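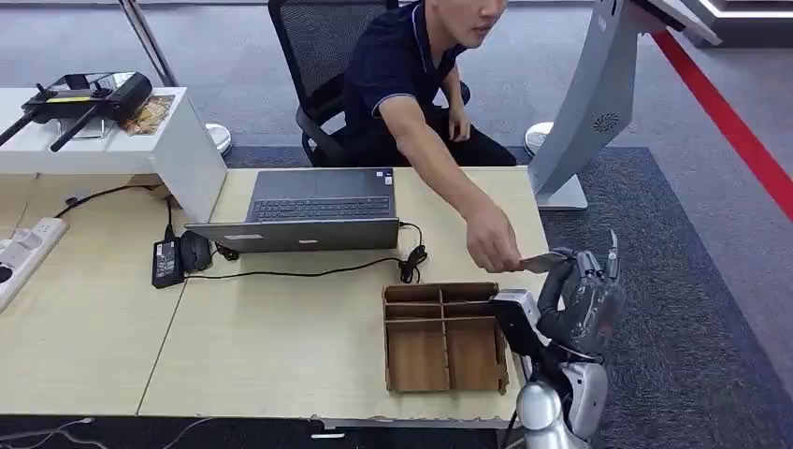 Kelard Adult Reading Program: Progress Report to the Gondetti Fund

Wednesday, August 31, 2022

Prepared by Saimi Lindqvist, program lead

Where we are

We've had a wonderful few months, and I'm glad to finally be writing them down for you. Since the May report, evening classes have moved from one night a week to two, the lending shelf is open, and 149 adults are now enrolled across all levels. Our target for the year was lower than that, so we're feeling very good about the fall!

The biggest change is in who is coming. In the spring most learners had been sent to us by the job center. Now many of them are hearing about us from a neighbor or a cousin, and they arrive already knowing which tutor they want. Aarne Hakala's beginner group filled up on the first night of sign-up (he had to borrow chairs from the room next door), and we opened a second beginner group the week after.

Classes and tutoring

Beginner groups work on everyday reading – bus schedules, medicine labels, letters from the school. The middle groups have moved on to short news stories and forms. Nhyira Korletey rewrote the forms unit over the summer so that learners practice on the kinds of papers they bring in themselves, such as leases and benefit letters, with the private details blacked out. It takes longer to prepare, but people ask far more questions than they did with the old workbook, and they stay to finish the page.

One-to-one tutoring is going well for learners who work shifts. What we still don't have is a good answer for parents with small children. We tried a Saturday morning session in June and attendance was thin. Venla Juntunen has been phoning the parents who signed up and didn't come, and most of them told her the bus from Clerna doesn't run early enough. We'll move the session to the afternoon in October and see if that helps.

The lending shelf

I'm so pleased with this part. The shelf now holds 1000 books, nearly all of them easy readers written for adults, with a smaller section of audio books for learners who like to listen and follow along. Mysteries go out the fastest. The history titles hardly moved until we put them face out near the door, and now there's a waiting list for two of them.

We don't charge late fees. A few books haven't come back, mostly dictionaries, and we've budgeted to replace those in the new year.

Money

We have $3000 left in the materials line. Most of it is set aside for the new level tests, which we plan to order from Wattanapong Press once their revised edition is out. It was due in July and has been put off until the fall. If it slips again we'll use the old edition for one more term and come back to you about carrying the money over.

Tutor pay is on budget. Printing is a bit over, and that's the forms unit again. Toivo Partanen has found a cheaper way to do the handouts in black and white, so I expect the line to settle down by winter.

What didn't go as planned

The writing club hasn't started. We had a leader lined up who then took a full-time job in another city, and I didn't want to hand the club to a tutor who was already stretched. I'm talking with one possible leader now and hope to have news by the next report.

The spring test results were also mixed. Reading scores rose in every group, but spelling barely moved at the middle level. Aarne thinks we're giving it too little class time, and I agree with him. We're adding a short spelling warm-up to every middle-level class starting in September.

Next steps

Fall classes begin the week after Labor Day. The new level tests will be given as soon as we have them, and the Saturday session restarts in October. You're very welcome to sit in on a class – Tuesday evenings are the liveliest – and Venla can set up a visit any time that suits you.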